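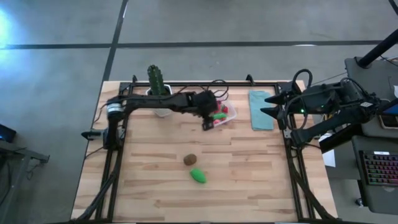

Two-arm table, Udthorpe open day. Left gripper in the clear tub.

OPEN DAY TALK – notes, 15 mins max

Start: hello, thanks for coming out to Udthorpe. Fire exits. Loos at the back past the coats.

Who we are – me, Yoon-hee Son (arms), Muchen Lü (software, ask him the hard ones). Building was a seed store till 1990. Don't go on about the building.

Slide 2. The table. Point out: wood top, black metal frame, arm either side. Left one does the tub. Kiwi and the green toy veg in the middle – let them look before I carry on talking. Somebody will ask about the cactus. It's artificial. Move on.

Slide 3. Why food shapes? Round, long, bumpy, all differnt to grip. Kiwi is small, rolls if you nudge it. Towel is folded, cloth is its own headache – save for questions.

Slide 4. Numbers, quick. 688 tries logged at Flotlow in the summer, 356 good. Say it plainly, don't dress it up. Then Muchen on what changed after.

DEMO – Muchen at keyboard, I talk. Visitors stay behind the tape. Kids at front, sitting. If an arm stops, it stops, we reset, keep chatting. Don't say "it never does this".

Let one visitor pick the next object?? check with Yoon-hee first

After: tea, then second group. Room holds 80, no more.

Plug the November visit to Plerkitz – sign-up sheet by the door. Coach leaves form the front gate.

Questions. Repeat them back, mic doesn't reach.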